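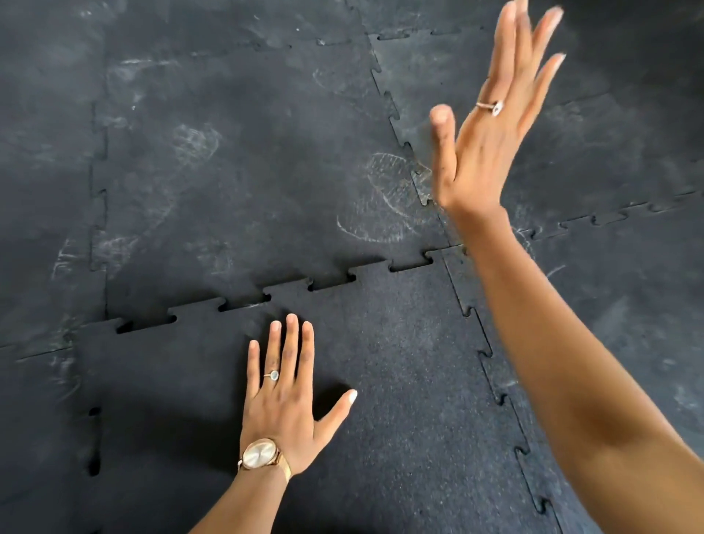

Charity card at the Kandel hall, doors at 6. The gate goes to the food bank fund, target 4,000 dollars. Ring crew from Salazar was late, so the ropes went on after the first warm-up and the top one is still slack on the hard side. I asked for two more turns on the buckle and got one. Warm-ups were on the floor. The black rubber tiles with the jigsaw edges are fine for hand placement drills – palm down, fingers spread, no weight on the thumb – but I would not take a flat back bump on them. Watches and rings come off before contact work, mine included.

Sold 101 seats at the door and 50 in advance. The raffle belt from Ziment arrived without its snaps. Fixed with cord, looks acceptable from row three.

My match was fourth, planned at nine minutes, went eleven. Timing slipped in the second hold. Left knee stiff on the stairs afterward, ice for twenty minutes, no swelling.

Rarkasum wants the same card in April with a longer intermission. Told them yes if they pay for the truck. Still owe the printer 100 for posters.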